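Hand-held gripper build, crinkly bags edition
Workshop Projects > Robots and Automation

lprins
Finally have an update on the gripper! Second set of fingers is printed and on the handle, and I'm so much happier with the shape. The wrist camera is wired in too. I've logged 68 grabs so far, all by hand, mostly snack bags and boxes from the shared kitchen. The plan is still to train on these and then move the same fingers over to the arm on the Risano bench.
Boxes are easy. Bags are where it gets fun — they fold, they slide, and the shine changes every time you tilt one.

bondley_bob
Looking good, Luuk. I'd stop at boxes for now though. Shiny plastic is a nightmare for a camera, and 68 grabs won't teach it much. My sorter needed 1,107 before I trusted it with anything soft.

varnari
Disagree with Bob. If you want it to do bags, record bags. I did 722 clips of nothing but cardboard last July and the thing fell apart the first time I gave it a bag of rice.

bondley_bob
Fair, but you also had terrible lighting.

varnari
I had ONE lamp and I loved that lamp

Becerra
Can we see what the camera sees with a bag in the fingers? Hard to say much about glare without it. Also, how far do the fingertips stick up into the view?

lprins
Sure thing. Yellow bag with Japanese printing, pretty wrinkled, light coming from above and the right. You get white glare along the upper creases but the big black lettering holds up well, and both brass-colored grommets show near the fingertips.
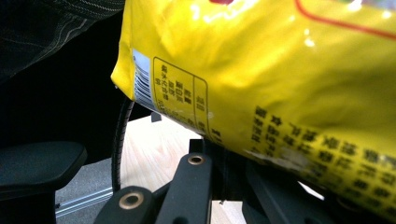
Re: Glare and fingertips
Becerra
Oh, that's better than I expected! I'd leave the fingers where they are. Matte black against that yellow is easy to pick out. I might turn the light down a little, but only for some of the clips.

bondley_bob
I'd still put a diffuser on it. Glare on the bag is glare on the bag.

lprins
Going to try it both ways, half with a diffuser and half without. Will post the files once I've sorted them — give me until the end of the month.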